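Search tips and guides
Home Workshop > Surfaces & Finishes > Caring for White Laminate

Keeping White Work Surfaces White

By Feven Gebremichael

White bench tops, wall panels and shelves show every mark, and most of the damage they suffer comes from cleaning. The notes below apply to melamine, high-pressure laminate and painted board. They do not apply to marble, oiled wood or raw MDF, all of which need other methods.

Identify the surface first

Look at a cut edge or the underside. Laminate shows a thin, hard skin over a brown or tan core. Painted board shows a softer skin that a fingernail can mark near the edge. Melamine falls between the two: hard on the face, thin, and quick to chip where a screw has been driven too close to a corner.

Test any cleaner on a hidden spot for two minutes, then wipe with plain water and let it dry before judging. A dull patch means the product is too strong for the finish.

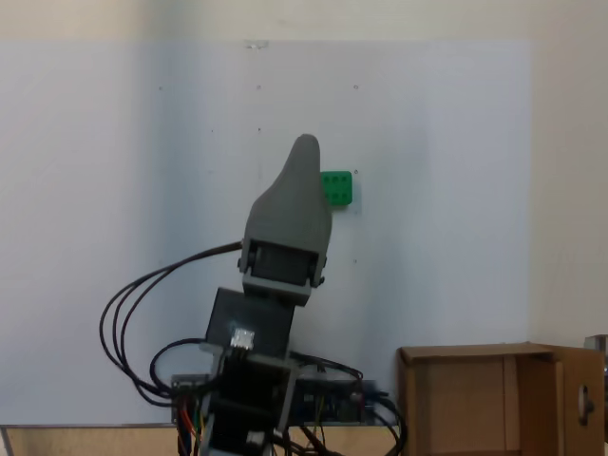 Routine cleaning

Use warm water with a few drops of dish soap on a well-wrung cloth. Wipe in straight, overlapping passes, working from the clean end toward the dirty end. Rinse with a second cloth. Soap left behind dries to a faint film, and the film holds dust – many surfaces described as yellowed are only carrying old soap.

Vertical panels are washed from the bottom up and rinsed from the top down. Dirty water running over a dry panel leaves streaks that are harder to remove than the original dirt.

Do not flood seams. Particle board swells at the joint, and the swelling does not go down again when the board dries. Hiwot Ejigu, who fitted the benches in our own shop, runs a thin bead of clear silicone along every wall joint and renews it each September.
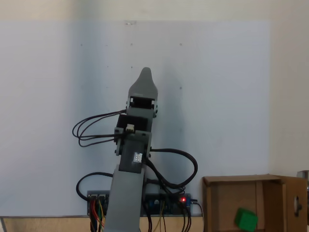
A joint that has already opened should be dried fully before it is sealed. Leave it overnight with a fan running and check it with a strip of tissue pushed into the gap. If the tissue comes out damp, wait another night. Sealing over moisture traps it in the core.

Stains, by type

Pencil: white eraser, then a damp cloth.
Permanent marker: rubbing alcohol on a cotton pad, dabbed from the outside in. Keep it off painted board.
Coffee and tea: baking soda and water mixed to a loose paste, left for six minutes, wiped off without scrubbing.
Dried white glue: a damp cloth laid over the spot until the glue turns cloudy, then a plastic scraper held flat.
Shoe and rubber scuffs: a dry microfiber cloth first. Melamine foam removes what is left but takes some gloss with it, so limit it to small areas.
Rust rings from cans: white vinegar on a cloth, rinsed well afterward. Repeat once at most.

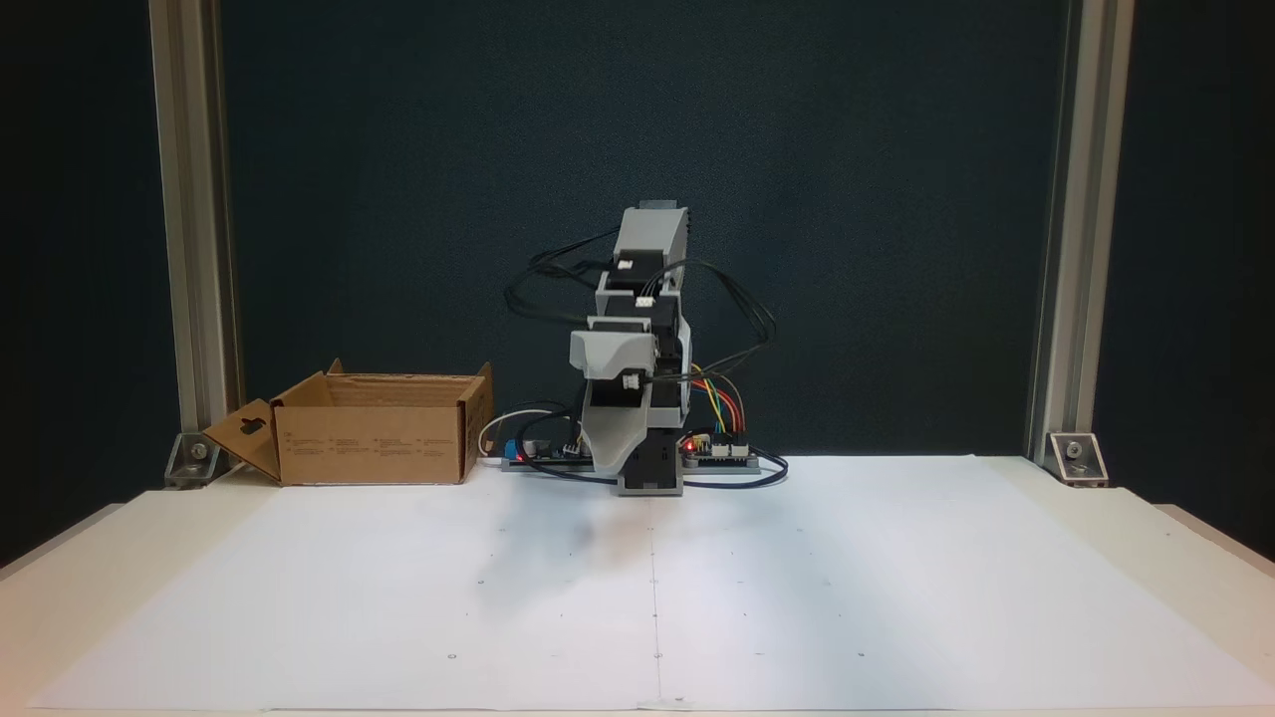

Scratches and chips

Fine scratches in a gloss finish can be reduced with plastic polish and a soft cloth. On matte finishes, polish makes a shiny spot that is more visible than the scratch. Leave those alone.

Chips should be filled before water reaches the core. Use a laminate filler paste in a matching white, applied in two thin layers. Scrape each layer level while it is still soft. Stock whites vary a good deal – compare the filler on a scrap under the same lamp that lights the bench.
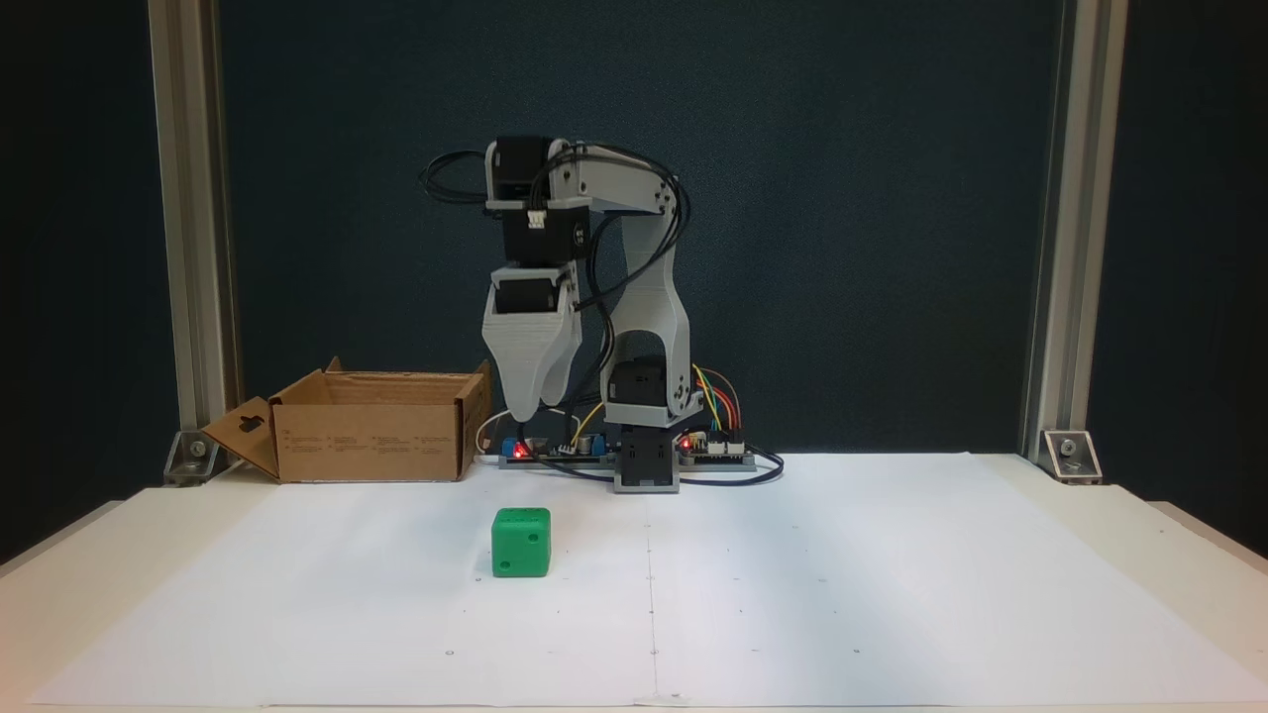

Can I use bleach on a white laminate top?

Diluted bleach is tolerated by most laminates for a short contact time, but it attacks the glue line at the edges and will pit metal trim. Dish soap followed by baking soda paste removes most of the same stains. Never mix bleach with vinegar or ammonia.

Filed under: Cleaning, Laminate, Benches, Stain Removal

We use cookies to remember your settings. Accept | Manage choices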